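Shoes first, then the sink

10 Aug 2019

She doesn't sit down for interviews. I get a stool by the door and she keeps going with a cloth over one shoulder, talking over it. Clerkum has been going for 5 years, just her for most of that, and now a small crew that does rentals between tenants and the odd family home up in Grolel. Before that she worked nights at the Fostetti bakery. "Flour. You want to learn cleaning, go and live with flour."

So where does she start? I figured the kitchen. Wrong.

"Floor. Whatever is on the floor comes up off the floor. Shoes mostly. People have 40 shoes and one rack that takes 3 pairs, so what do you think happens." She laughs. "You can't vacuum round a shoe. Well you can, and it looks like you did."

Her rule is shoes go up in pairs, straight away, even if the rack isn't ready. On a windowsill, on a towel on the bed, wherever. Never a heap. A heap means doing it twice.

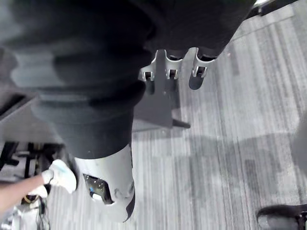

And carpets? She has opinions on carpets. Gray is the one landlords pick and she understands why. "Forgives a lot. Hides the crumbs, hides the dust. Then you kneel on it." She goes over it one direction, then across, slowly, and most people go too fast, she says. Corners by hand with a stiff brush she bought at Abdel Rahman, the hardware place, years back. Bristles half gone. Won't replace it.

Small stuff gets a bowl. Rings, coins, hair ties, screws, that one key. Everything goes in the bowl and the bowl goes on the counter, and the owner sorts it out later. "I don't decide what is trash. I found a button once, plain button, I nearly threw it. The lady cried when she saw it. Her mothers coat."

We move on to the sink, or she does and I carry the stool. What's the most common mistake?

"Too much product. Always." She holds up a finger and thumb, almost touching. "That much. People squeeze like they're putting out a fire and then spend ten minutes rinsing." White ceramic is easy if you leave it alone, in her view. Soft cloth, warm water, a bit of whatever you have, dry it after. No steel wool, ever. She's seen basins scratched so badly the gray marks won't come out, and then people scrub harder.

Bottles are another thing. She wipes every one before it goes back, cap too, because the drips run down and leave a ring underneath and then you're cleaning the ring forever. Labels facing out. I ask if that's for looks.

"For looks, yes. And so I grab the right one when I'm tired."

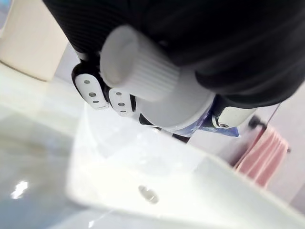 At the sink: white ribbed cap, blue label.

What does she charge, people always want to know. Depends on the place. She once did a whole house for 1000 dollars, attic included, and says she'd want double for that attic now. Bats. She would rather not go into it.

November is her busy month, everybody wants the place nice before the relatives come. She's already taking names. Any advice for those of us who can't wait til then, or can't pay?

"Do the shoes tonight. Just the shoes. Then go to bed."

She's wringing out the cloth while she says it. I ask about ovens and she says ovens are a separate conversation, and could I please move the stool.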